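Mendari Two-Seat Sofa, Charcoal
Reviewed for the Drostthorpe buyer's pages by Aslak Bakke
September 29, 2021

Every sofa maker says its fabric is stain resistant. Mendari says it too, in large type, and then says in much smaller type that the claim covers "common household liquids blotted promptly." I asked what promptly meant and got a link to the same page. So take the headline for what it is, and read the rest of this listing before you order.

What we stock

The Mendari comes in one size and three colors: charcoal, sand and a green that looks nothing like the swatch. Charcoal outsells the others by a lot, and I think it's the one to get. Our price is $1,448 per sofa. The maker lists it at $2,000, a number I have never seen anyone pay, so please ignore the crossed-out figure and the word "savings" if you run into them elsewhere.

Width: 71 inches
Weight: 178 pounds boxed
Frame: kiln-dried hardwood, according to the maker
Fill: foam core with a fiber wrap
Legs: screw-in, no tools supplied
Lead time: 17 days, and longer in December

Comfort

Firm. The sales copy calls it "cloud-like" and I don't know what cloud they mean. The seat is deep enough that shorter people will want something behind them, and no throw pillows are included. If you like to sink in, the Abernathy is a better buy and costs less. If you have a bad back, or you just hate fighting your way out of a couch, the firmness is a real point in its favor.

Armrests

Rounded and well padded. They're fine to lean a head on. They are no good as a side table, whatever the lifestyle photos with the coffee mugs suggest. A mug will tip.

Dark gray upholstery on a pale floor, with a red-orange cushion and a white handbag on the sofas in both shots.

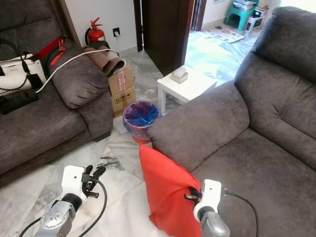
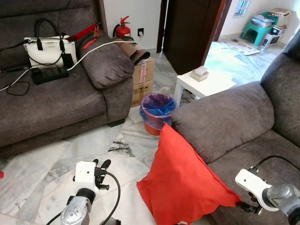
Fabric and cleaning

A polyester weave, rated by the maker for heavy use. I have asked for the rub test report twice and haven't received it, so I won't print the figure. What I can tell you from our floor model is that lint shows on the charcoal, and pet hair shows more. A stiff brush takes care of most of it. Covers on the seat cushions zip off. The ones on the arms and back do not — spot clean only.

Skip the fabric protection plan. It excludes pets, ink, sunlight and "accumulated soiling," and once you take those out I'm not sure what is left.

Delivery

Gendness handles delivery for us. Standard service means the box comes to your door and stays there. Room-of-choice service costs extra and is worth it for anyone with stairs. Measure the doorway first, including the trim. The back does not come off, even though an old version of the manual says it does.

Returns

Thirty days, in the original box. Keep the box. Return freight is yours unless the sofa shows up damaged, in which case send us photos before you sign anything.

Questions about this listing go to Ashwin Palaniappan at the Drostthorpe desk. He has a floor model to sit on and will tell you if it's wrong for you.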